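Sorting the Rubbish at Kassab
Gallery by Nisreen Rawashdeh
Tuesday, July 19, 2022

Welcome to our small gallery about rubbish. It is maybe not the most beautiful subject, but in our office at Kassab we think about it quite often. In June we started to collect the plastic separately, and my sister Mireille helps me with it, together with the people in the Bolberg building.

Our rule is simple. Bottles and bags go on the table first, and then each thing goes to its bin. A bottle that is pressed flat takes much less place, so please squeeze it before you bring it. The cap can stay on. Paper has its own box next to the door and it is emptied every 20 days.

We prefer a bin with a lid - in summer this is important, because of the flies. The white one is easy to wipe with a wet cloth and a little soap.
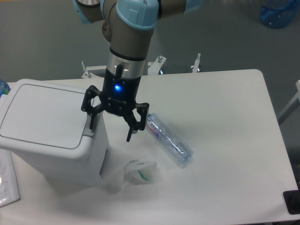

A crumpled water bottle on its side, next to the white bin with the flat lid.

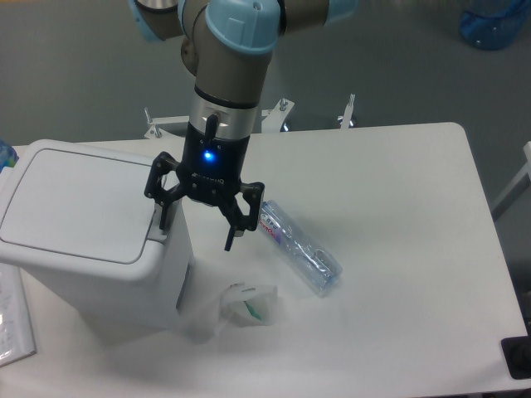
The white bin again, with a clear bottle and a thin plastic bag on the table.

Many people ask me about the bags. Soft plastic is collected by Brulico, but they take it only when it is clean and empty, so please look inside before you give it to us. Receipts and small packets must come out. For the bottles we have a sack of 100 litres in the corridor, and when it is full Mireille ties it and brings it down to the yard. If you find it full before she does, new sacks are in the cupboard under the sink, on the left side.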